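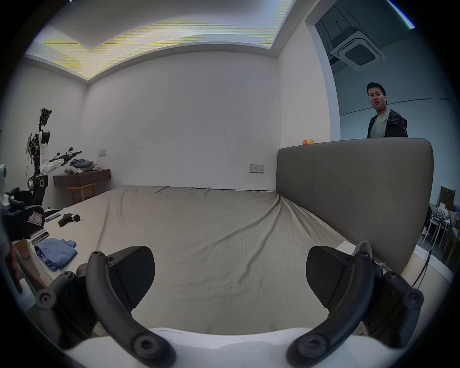 Photo: Clolberg Instruments

About us

Print this page | E-mail this page

Clolberg Instruments checks, repairs and calibrates gas detectors and leak survey equipment. We work out of a shop in Varnport. We don't make detectors, and we don't take a commission from the people who do, so we can say what we think of them.

What we think is that a lot of gas detection is sold on the strength of a brochure. A brochure will give you a detection limit. It will rarely tell you how much wind there was, how far away the operator stood, or whether the background was a warm brick wall or a cold sky. We have read claims of "lab accuracy in the field" for years and are still waiting to meet the field they had in mind.
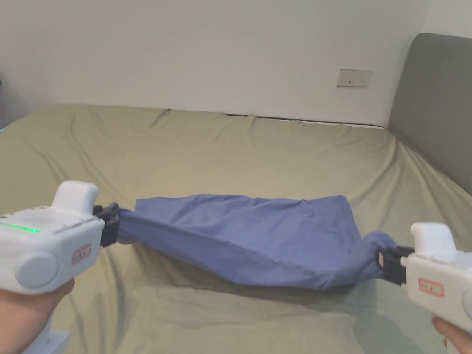
Zariņš

The company started after a disagreement at the Bakach depot, where two portable detectors of the same model were put on the same 1000 ppm test gas and gave readings far enough apart to start an argument. Both had current stickers. The sticker, we learned, meant that somebody had switched the unit on and seen a number. So we bought a proper gas bench and began writing down what each instrument read before anyone adjusted it. We still do that on every job, and the "as found" figure goes on page 2 of the report, where customers can't miss it.

Search this site: Enter keyword Go

Last year 62 of the instruments sent to us failed on arrival. Some needed a new sensor. A few were past saving, and we said so. Others had only been set up badly by the last shop, which had charged for the privilege.

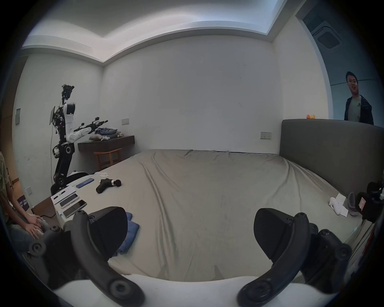 We're also wary of being sold to people who don't need us. If your unit has a decent docking station and your staff use it, a yearly visit to our bench may be plenty. If a salesperson tells you that a thermal camera will replace your fixed sensors, ask which gases it was tested on and get the answer in writing. We'll read it for you without charge.

Our shop takes in equipment until 4 p.m. Bring the charger and any old certificates, even the ones you don't believe. We close for two weeks in September, when our own reference equipment goes out to be checked by somebody else.

Print | E-mail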